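Open day at the Melley care skills centre
2 May 2024

I'd been meaning to go to one of these for ages, and when the leaflet for the Melley open day came through the door I put it on the fridge and for once I did what the fridge told me. My mum comes to stay with us for longer and longer stretches, she's not steady on her feet, and I've been bluffing my way through the whole business of helping someone in and out of bed. So off I went on the 43 bus, with a notebook and a cheese sandwich.

The centre is behind the old Strömberg works, and if you've never been up there, go past the main gate and take the second turning (I took the first and ended up admiring somebody's bins). They train home carers during the week, and on open days they let the rest of us wander about and ask daft questions. You get a sticker, a map and a cup of tea. The tea was strong, which I count in their favour.

Downstairs was mostly tables. Grab rails, bath boards, those long-handled things for putting your socks on. I spent far too long with the socks. There was a stand from Troton with ramps for doorsteps, and a very patient young man who explained gradients to me twice. I understood it the second time, more or less. Our back step is worse than I thought.

But it was the practice room I'd come for. It's a bright room, pale tiles on the floor, and it's laid out for doing transfers, with the bed on one side and the chair out in the middle where you can get all the way round it.

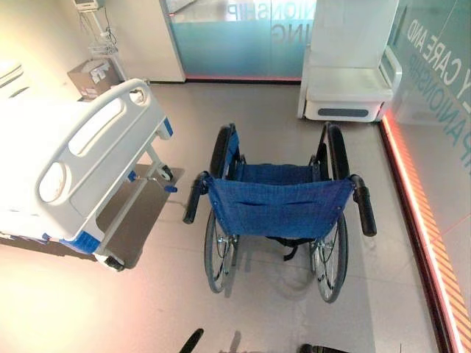 We went in groups of eight, and the instructor started with brakes. Brakes before anything! She had us put them on, give the chair a shove, take them off, put them on again, until it got a bit silly, and then she said that most of the near misses she hears about start with one brake on and one forgotten. I went quite red, having done exactly that with Mum in the garden centre car park.

Then it was folding and unfolding. I've always opened Mum's wheelchair by wrestling it, and the proper way is to tip it slightly towards you and press down on the seat rails with flat hands, fingers well inside so they don't get pinched. Two goes and I had it. The fabric seat doesn't look like much but I sat in it for a good while and was perfectly comfy, though she did say that for anyone sitting all day you'd want a proper cushion on top.

After that we got on to the bed. The thing I took home is that you bring the bed to the right height first and only then bring the chair in, close and at a slight angle, on the person's stronger side. I do it all the wrong way round, chair first, and then I'm leaning over with my back bent like a banana. Brakes on the bed as well, which had never once crossed my mind – a bed has wheels, so of course it can roll off just when someone's weight goes on to it.

We took turns being the patient. It's a horrible feeling when someone pushes you backwards without saying so, and I'd recommend it to anybody who does any pushing. Say what you're about to do, every time, even if you feel like a bus announcement.

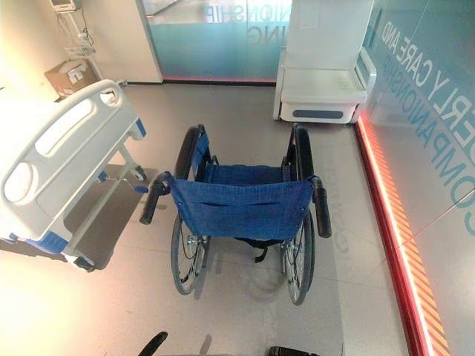 Girero, reading my first draft of this, wanted it added that you should swing the footrests out of the way before anyone stands up, and that shins bleed a lot more than you'd expect. Fair enough, and consider it added. We did cover footrests, I'd just stopped taking notes by then.

I asked about prices before I left. A basic electric bed from the catalogue they had out starts at £1,284, and the one with the better side rails is £1,735, but you can hire either by the month and the lady on the desk said to talk to an occupational therapist before spending a penny. I've rung ours and I'm waiting to hear.

Grumbles: the lift was out of order, at a place like that, and the biscuits had gone by the time our group came out. Also the upstairs loos are a long trek if you're slow on your feet, so go before you start.

They're running another one later in May and I've put my name down for the hoist session. Mum says she'll come too, as long as there's cake.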